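Home | Guides | Parts and Fixings | Workshop | Contact

How to clean and check flat joining plates before you use them again

Small flat plates with a row of holes turn up in all sorts of places: shelf units, model frames, display stands, the undersides of drawers. They are usually thrown in a tin when the thing they held together is taken apart, and most of them are fit to be used a second time. This guide covers cleaning them, checking them and putting them away so that you can find them later.

What you need

A bowl of warm water with a little washing-up liquid
An old toothbrush
Cotton buds
A lint-free cloth
A steel rule
A sheet of fine wet-and-dry paper
A light, smooth surface to work on

The surface matters more than people expect. Dark plates are hard to judge on a dark bench. On white you can see the edges clearly, and any grit that drops out of the holes shows up as specks. Wipe it down between batches.

Step 1. Sort by hole pattern

Lay the plates out and group them by the number and spacing of the holes. Length comes second. Two plates of the same length can have holes in different places, and they will not swap over.
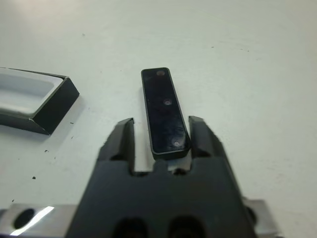
Carola Weidemann
Workshop editor, Nusenton

A plate with three holes down the middle, evenly spaced, is one of the easier ones to reuse. You can fix it at both ends and leave the centre hole free, or use it as a hanging point. Put plates of this kind together and keep any with an uneven pattern apart.

Step 2. Wash

Drop the plates into the warm water and leave them for 30 minutes. Brush both faces and then the edges. Twist a damp cotton bud through each hole. Rinse under the tap and dry straight away with the cloth, then leave them on a towel until the holes are dry too.

Step 3. Look at the holes

Hold each plate up to a window. A reddish-brown colour inside a hole may be rust, old thread lock or plain dirt. If it comes off on a clean cotton bud, carry on. If it stays, roll a strip of the wet-and-dry paper into a tube and turn it gently in the hole. Stop when the edge feels smooth. Do not use a drill, which will open the hole up.

Step 4. Check that it is flat

Stand the steel rule on its edge along the plate and look for light underneath. Turn the plate over and repeat. A bent plate will pull a joint out of line, so put it in the scrap. Fine scratches on a glossy face do no harm and can be left alone.

Step 5. Store

Use small bags or a divided box. Write the hole spacing on the label along with the screw size that fits. Malte Lenz at our Tendach workshop tapes one matching screw inside each lid, and I have started doing the same.

Check the box again after a month if it is kept in a shed or garage.

We use cookies to remember your settings. Accept | Manage choices

Contact us | © Nusenton Guides | Back to top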